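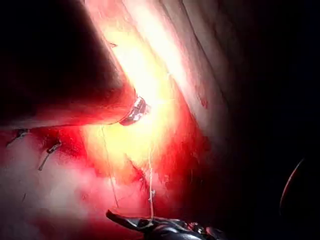 Shiny metal collar on a dark shaft, strong light beyond.

Cleaning small metal tools: which tips are worth your time

A leaflet that came with my last toolbox listed 157 ways to keep metal looking new. I have tried a fair number of them on pliers, tweezers, kitchen tongs and a pair of poultry shears, and most of them do very little. Several say the same thing with a different item from the pantry swapped in. What follows is what I still do, and a few things I'd skip.

Ketchup, cola and the rest

Yes, ketchup will brighten tarnished copper. It has vinegar and salt in it. So does a bowl of vinegar and salt, and you don't have to scrape it out of a hinge afterward. Cola is a weak acid with a lot of sugar. If you soak rusty pliers in it overnight you get pliers with less rust and a sticky joint, and then you have to wash them anyway.

Plain white vinegar works on light rust. Give it 20 minutes, look, scrub with an old toothbrush, and go again if you need to. I don't believe in the overnight soak that every tip page recommends. I left a cheap pair of snips in that long and they came out dull gray and pitted. Rinse well, stir a spoonful of baking soda into clean water for a second rinse, and dry right away. Keep vinegar away from anything plated. And never use it along with bleach, whatever some cheerful person online says about "extra power."

Aluminum foil balls

Supposed to take rust off chrome. They do, a little, if you wet them and rub for a good while. A soft brass brush is faster. Foil is handy if you have no brush and company is coming.
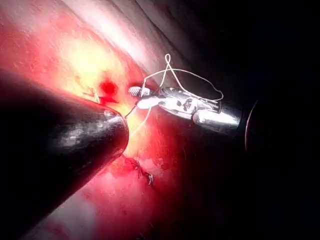 Joints and hinges

Dirt in the joint is the usual trouble, and oiling over dirt gives you black paste. Open the tool as far as it goes, run hot water and dish soap through it, work it back and forth, brush, rinse. Then dry it properly. A towel won't reach inside the pivot. I put mine on a rack near the oven after baking, with the oven off, and leave them open.

Only then oil it, and use less than you think. One drop on each side of the pivot. For kitchen tools use food grade mineral oil. Please don't use olive oil or anything else you cook with, it goes gummy and then smells. I know somebody's grandmother did it for fifty years. Her scissors were probably stiff.

Spray cans sold as cleaner, polish and lubricant in one make me suspicious. I bought the Hamico one and the Putel one and could not tell them apart from each other, or from a rag with a bit of light machine oil on it. The rag was cheaper.

Sharpening by cutting sandpaper

You will read that cutting folded sandpaper sharpens scissors. It knocks off burrs, so they feel better for a week. With 900 grit I noticed nothing at all. If the blades are worth keeping, pay to have them done.

Storage
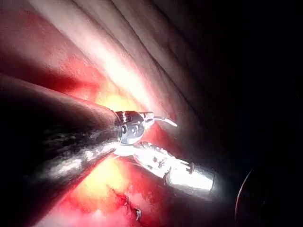 A drawer full of loose metal is how points get bent and edges get nicked, and no polish fixes that. Hang what you can. For the rest, a cheap tool roll does as well as the molded foam trays, which hold damp if you put anything away wet. I gave up on mine after about 2 winters.

The rice-in-the-drawer trick is nonsense as far as I can tell. So is chalk, though people swear by it. Silica packets do help in a small closed box, and they need drying out or replacing once in a while. In an open garage you might as well throw them away and wipe the tools down with an oily cloth in May, then again before the cold sets in.

Contact Kallent Home Notes | Page last updated 7/2/19 | © Kallent | Back to top

We use cookies to remember your settings. By staying on this site you agree to their use. OK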